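Jorora Bets on the Back-to-School Crowd With a Cheaper Student Plan

Updated August 2025
5 min read

Jorora is going after college students again, and this time it is willing to give up ad money to get them. The streaming service has started selling a student plan at $4 a month, with no ads and no annual commitment. The price holds for as long as the subscriber is enrolled, up to a limit of four years.

The company sold a student tier once before, but it carried ads and left out most of the live programming. It was dropped last summer after slow sales. The new version includes the full library, live channels and downloads on two devices. It does not include the sports add-on, which students can buy at the regular price.

"We had a student plan that students didn't want," said Daichi Nishimura, who runs subscriber growth at Jorora. "They looked at it, saw the ads, and went back to using their parents' login."

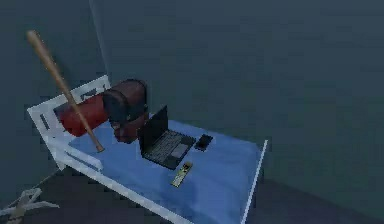
Shared logins are a large part of the story. Jorora began limiting accounts to a single household in July, and a lot of the people who lost access were living away from home for school. The company sent an offer to those users before announcing the plan to anyone else. Nishimura would not say how many took it, only that the response was "good enough to go ahead on schedule."

To sign up, students enter a school email address and confirm enrollment through an outside verification service. They have to do it again every 12 months. At launch the plan is open to students at 362 colleges and universities, with community colleges included. Trade schools are not on the list yet, and neither are graduate programs that run fully online.

Jorora's main rival for younger viewers, Wisteseck, has gone the other way. It raised its own student rate in the spring and began bundling it with a music subscription. The bundle costs more than twice what Jorora is asking, though subscribers who would have paid for music anyway may come out ahead.

Leena Pitkänen, an analyst at the media research firm Pesonen, thinks both companies are chasing the same thing. Students cancel often, she said, but the ones who stay through graduation tend to move to a full-price plan without shopping around much.

"The $4 is a loss for now," Pitkänen said. "What they want is the person three years later who has a job and has stopped looking at the bill."

Pesonen surveyed students this summer on how they pay for television. In that survey, 74 percent said they used at least one service paid for by someone else. Price was the most common reason for canceling a service of their own, followed by finishing the one show they had signed up to watch.

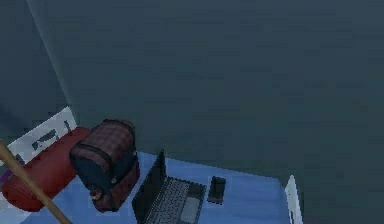

That second reason has shaped what Jorora is putting on the schedule this fall. The service plans to release its biggest original, the campus mystery "Plokent," one episode a week instead of all at once. The first season came out in a single batch and was widely watched, but many viewers left within the month. The new season will run into December, which covers most of a semester.

Weekly release has its critics among younger viewers, and Nishimura said the company expects complaints. Subscribers on the student plan will get new episodes at the same time as everyone else. An earlier idea to hold them back for a day was dropped – it saved little and would have made the plan harder to explain.

There are also 128 older films coming to the library in September, most of them comedies and horror titles from the 1990s and 2000s. Jorora says films of that kind do well with groups watching together, and it has reopened its watch-party feature with room for larger groups. Only the host needs a subscription to start a party, but guests will need their own to stay past the first 30 minutes.

Current subscribers who qualify can switch from their account page. The lower price starts with the next billing date, and watch history and profiles carry over. Anyone billed through a phone company or a cable provider has to cancel there first and then sign up directly. 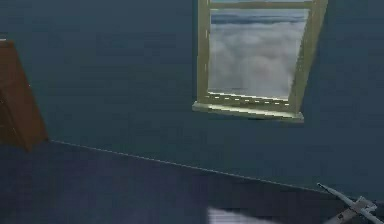

A window in a blue-gray wall.

Pitkänen expects at least one other service to match the price before the end of the year. Wisteseck declined to comment on its plans. Jorora said the offer has no end date but that terms could change for new subscribers after the spring semester.

47 shares
12 comments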